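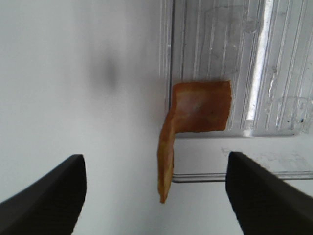

A thin orange-brown slice, bent into an L.

Travel Help > Trains and coaches

Overnight coach or two days of driving, with my mum?
Posted by Tharushi Talukder, October 12, 2020

Hello everyone, and sorry in advance for the essay. Mum and I are hoping to get from Ikura up to Isum next July for my cousin's wedding, and we can't agree on how to do it. It's 1,396 kilometres by road. Mum doesn't fly (she did once, and we still hear about it), so it's either the overnight coach with Gimby or my little hatchback with a motel stop in the middle.

She's 71, fit as anything, but her knees stiffen up if she sits too long, and she's not much of a sleeper in strange places. I quite like driving but I've never done a trip this long as the only driver. The coach is cheaper for the two of us once I count petrol and the motel, though not by a lot. Has anyone done both? What did you wish you'd known? We'd also be bringing a present that's a bit of an awkward shape – a floor lamp, don't ask.

wanderingpam

Oh, I do feel for you, I had the very same conversation with my own mother years ago! We took the coach and I'd do it again, but I'd book the two seats right behind the middle door. There's more room in front of you there and your mum can put her legs out straight. They stop at Uddin for a good long break around tea time and again in the early hours, and most people get off and walk about a bit, so her knees might be better off than in a small car where you're tempted to press on.

Do take a pillow from home, and a proper jumper, as they run the air conditioning all night whatever the weather. And take something to eat, because the kiosk at Uddin shuts early on Sundays and the second stop only has a drinks machine. As for sleeping, I got maybe three hours and was fine after a shower and a nap at my aunt's. I wouldn't plan the wedding for the same afternoon, though.

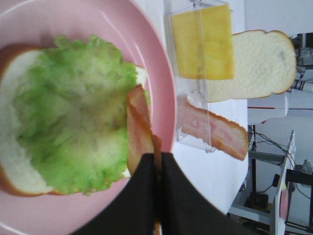

How much luggage can you take on the coach?

Each passenger gets one bag of up to 22 kg underneath and a small one on board, and anything longer than a suitcase has to be booked as an oversize item when you buy the ticket.

So the lamp would need its own booking, Tharushi. Take the shade off and wrap it separately if you can – mine was a mirror, and I fretted the whole way.

deano_k

Drive. Coach seats are awful.

two_thermoses

I'd gently disagree with the last reply, but I did end up driving it myself, so here's how that went. I broke it up so I never did more than 400 kilometres without a decent stop, and swapped seats with nobody because I was on my own too. The first day is easy. The second has a long dull stretch after Uddin with one servo and no phone reception, so fill up before you leave town and have your maps saved.

Book a ground floor room for your mum, and ask for one at the back, away from the trucks. I was in room 12, right by the highway, and heard every gear change until morning. If you're tired before you even set off, I'd go with the coach and hire a car in Isum for the few days you're there.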